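plush-sort / README

Data card + build notes for the plush sorting set. Written in a hurry before we tear the table down, so expect gaps. Ask in the issues if something is missing.

What it is

Short recordings of soft toys being picked up off a round table and put in a cardboard box. Two ways of recording: hand-held gripper with a fisheye, and a fixed camera looking at the table. Same toys, same room, shared workshop at Hondbridge, all shot in September.

Counts

hand-held: 500 episodes
fixed camera: 200 episodes
held out for testing: 200, all hand-held, not part of the 500

Folders

handheld/ - one folder per episode, video + gripper width + pose
fixed/ - video + hand pose from the marker
heldout/ - same layout as handheld
calib/ - lens files, redo these if you swap the camera, don't trust ours
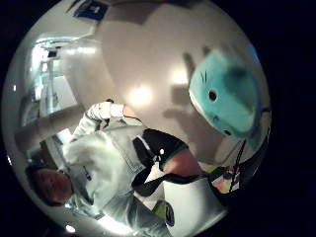 Timestamps are in seconds from the start of the episode. Gripper width is in mm, zero = closed. First few frames of most episodes are junk, whoever is recording is still getting into position. We trim at load time, not on disk. Set trim=0 if you want everything.

Pose drops out when the lens gets too close to anything big and dark. The loader marks those frames lost=1 and leaves the last good value in place. Do not interpolate over long gaps, we tried, it looks fine on a plot and is garbage on the arm.

Build

Gripper body is printed, third version. Fingers are TPU, slow print, no supports. The Plutuvlow driver board sits under the cover with one screw - don't overtighten, the boss cracks. Cables are the weak spot. Strain releif on both ends or you will be resoldering. Tape is not strain relief.

Toys with straps or cords are the hard ones. The loop catches a finger and the toy comes along when you open. Kept those episodes in, tagged snag.
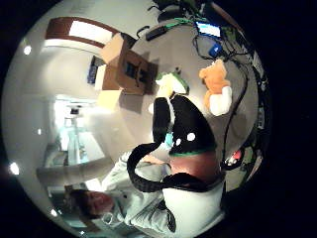

Cyprian Michalski
build, recording, this file
labels and loader: Irena Sadowski

Fixed camera setup

Camera goes on a stand next to the table, then leave it alone. Bump it and the extrinsics are gone. Pose on this side comes from one square marker and nothing else. Ours is on the white cube on top of the black hand, so keep that face toward the camera or tracking dies. Calibrate with the cube fitted, not before. Print the marker matte, glossy picked up the ceiling lights and cost us an evening. 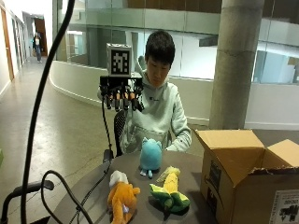
Labels are one line per episode: toy, start, end, result. Result is ok, drop, snag or miss. Irena did the first pass and I did the second, where we disagreed hers won. Toy names are whatever we called them at the table, so the corn one in the green husk is just corn, and the light blue one with the pointed ears is blue_ears. Whales and sharks are all sea, we couldn't agree.

Known problems

- 3 episodes in fixed/ have the audio track still in, strip it
- box gets moved between episodes, don't hardcode the goal
- people are in view in a lot of the video, faces not blurred. Everyone signed off for research use. Don't repost clips
- gripper width drifts over a long session, re-zero if you care

Todo

upload the Boonchu finger STLs, write a propper install section, fix the loader on windows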